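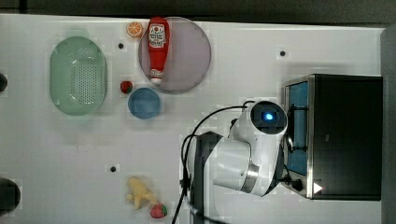 ## The small kitchen on the white table

Aug 2, 2023

My name is Olesia Horobets, and I collect play food and small kitchen things. I began with one bag from a flea market in Brullthorpe, and now I have nearly 200 pieces in flat boxes under the stairs. Several people asked me to show more of them on this page, so I will do it slowly, one group at a time. The first group is a simple one: a colander, a plate, a bowl, a red bottle of ketchup and a little fruit.

I like this group because the colors are quiet. The colander is a pale green, the bowl is a light blue, and the plate is gray with a little pink in it. Against them the ketchup is very loud. I put it across the plate, with the cap down to the side of the bowl, and I think it is the piece which the eye finds first. Maksym Vakulenko told me that a bottle should stand. He is probably right for a real kitchen, but a standing bottle seen from the top is only a circle.

### Colander

It is oval, with rows of small holes in the bottom and a soft round edge. I bought it together with the bowl, for 2 euros, and I washed it many times before the smell of the old cupboard went away. Children love a colander more than any other piece. My niece Ustyna carried it on her head during a whole visit in February, and she was offended when I asked it back for the soup.

### Plate and bowl

They are not from the same set. For a long time I wanted to find the blue plate that belongs to the bowl, and I have stopped looking. The gray one is large enough for the bottle to lie on it, and together with the pale blue I find it even nicer.

### Fruit

The orange slice has its place above, near the end of the bottle. There are two strawberries with green tops, one by the bowl and another lower on the table. I keep all my strawberries together in a tin from Clunier biscuits, and they are always the pieces that visitors ask about. A strawberry is easy to recognize even when it is badly made. With the orange it is different: if the white lines between the segments are missing, many people say "tomato".

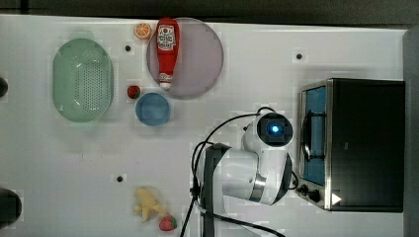 The pale yellow piece is the one I get most letters about, so I would like to write a little more on this kind of toy. In old play food sets, the yellow things were often made without much care for the shape. I own several of them, and about each one my family has an argument. Antonina Zakharchenko, who sold me a box of these pieces, wrote "yellow, various" on the lid. I have left her label as it was.

### How I clean and keep them

I use lukewarm water, a drop of dish soap and a soft toothbrush. For the colander I use the brush from both sides, holes included. I never put anything in the dishwasher. Once I did it with a cup, and the cup came out with the form of a boat. After washing I leave the pieces on a towel overnight, and then they go back to their box. Paper labels I clean only with a dry cloth.

For the boxes I recommend the low ones from Dovhaniuk, with a lid that you can see through. They are not cheap, but you can put six on top of each other and the lowest one stays straight. Theresia Marti keeps hers in drawers with cotton wool between the pieces. Her collection is 600 pieces and much more in order than mine, and I will ask her to let me show something from it on this page.

### Next in the gallery

- Bread and rolls, with the long loaf that can be cut in slices
- Pans and lids, mostly red
- Eggs, including the fried ones

If you have an oval colander like this one in another color, please write to me. I have heard that there was a yellow one and also a pink one, and I would gladly exchange for it. I have double pieces of carrot, cheese and chicken leg, and also a good number of spoons.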